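Progress Report to the Hunska Fund
Peripheral Nerve Anatomy Image Collection, second reporting period
Submitted by the Drarklow Anatomy Library

Purpose of the grant

The Hunska Fund supports the Drarklow Anatomy Library in preparing an open, labeled collection of images of the nerves of the arm and hand. The collection is intended for students of medicine, nursing and physical therapy. This report covers work from January through June and should be read together with the first report, which described the scanning standards and the terms of reuse.

Work completed

At the end of June the collection held 672 images, of which 501 had been labeled, checked by a second reader and released. The remainder are scanned but await checking. Most of these show the brachial plexus, where the older plates use names that are no longer standard and each label must be matched to current usage before release.

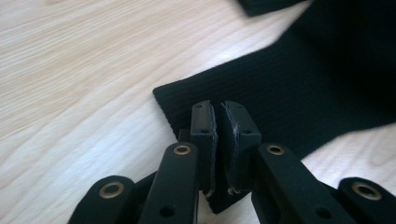

The median and ulnar nerve sets are complete. The radial nerve set lacks only the views of the posterior interosseous nerve in the forearm. Two of the source atlases held at Cevstead could not be opened flat without harm to the binding, and the Library has asked for a conservator's opinion before any further scanning. No charge has been made to the grant for this item.

Category pages have been rebuilt so that each nerve is listed with its root values, its branches and the muscles it supplies. Duplicate files were merged. Where a file had been placed under both a nerve and its parent cord, it now appears under the nerve only, with a link from the cord.

Teaching notes

The grant agreement calls for nine short teaching notes to accompany the images. Six have been written and four of those have been reviewed by the Mathias School of Health Studies. Reviewers asked for plainer wording on sensory areas of the palm and for a separate note on grip, which had been treated in a single paragraph under the median nerve.
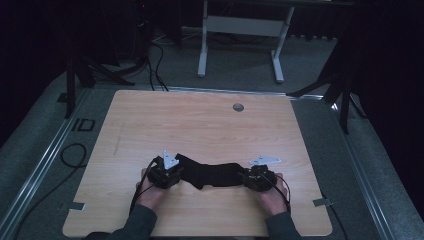 The note on grip is now in draft. It separates the work of the long flexors in the forearm from that of the small muscles of the hand, and gives the nerve supply of each. Reviewers also wanted the note to refer to ordinary tasks with both hands in use. Holding a black hand-held device in each hand, with a length of black fabric stretched between the two, is one such task. The draft uses it to introduce the ulnar nerve's part in a firm grasp, then turns to the thenar muscles and the recurrent branch of the median nerve.

Spending and schedule

Spending is within the approved budget. A small underspend on scanning is expected to be used for label checking, and the Library requests the Fund's agreement to this transfer. The three remaining notes are planned for September. Release of the brachial plexus set has been moved from August to October.

Drarklow Anatomy Library | Contact the collections office | Copyright and reuse | Back to top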